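2020-08-30, bench notes

Went through the sorting bin today. Sandro wants the divider checked before we order more from Trornley. The panels are still smooth and I found no cracks at the corners. Wiped down the wood top first, then put the bin back on it.
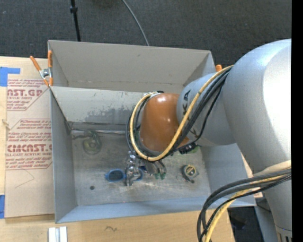

Gray bin, two compartments, objects in the front one.

The divider has a scuffed patch low on the right side. It's darker than the panel and doesn't look deep. Left it alone. Narrower rear compartment stays as is for now. Part 219 is the spare divider, Farkex shelf. Ask Orest if the Devska order included another.

Contact: Orest Dovhaniuk, ext. 1341 | © 2020 Devska workshop | Back to top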